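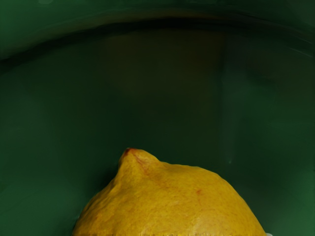 *sim view, lemon task, close up*

**gwen_brannigan:** So this is where our club project for the Dikar challenge is at! The lemon render looks great to me (the peel has little pits in it!!) but training is crawling. 400 episodes and I'm losing patience.

**yazzie_f:** Pretty, but I'd drop the shiny green. Reflections like that are going to confuse your policy.

**gwen_brannigan:** Disagree — real dishes are shiny. Wider view:
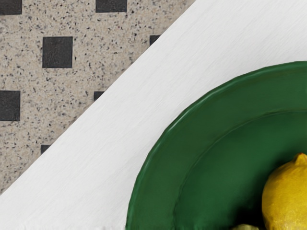

p. 3

**amos_a:** I'm with Gwen, keep the gloss. I'd worry more about the black squares on that speckled surface. Try swapping the pattern between runs?

**yazzie_f:** Fine, but run 100 with a matte plate first and compare.

**gwen_brannigan:** Ok ok, starting it tonight.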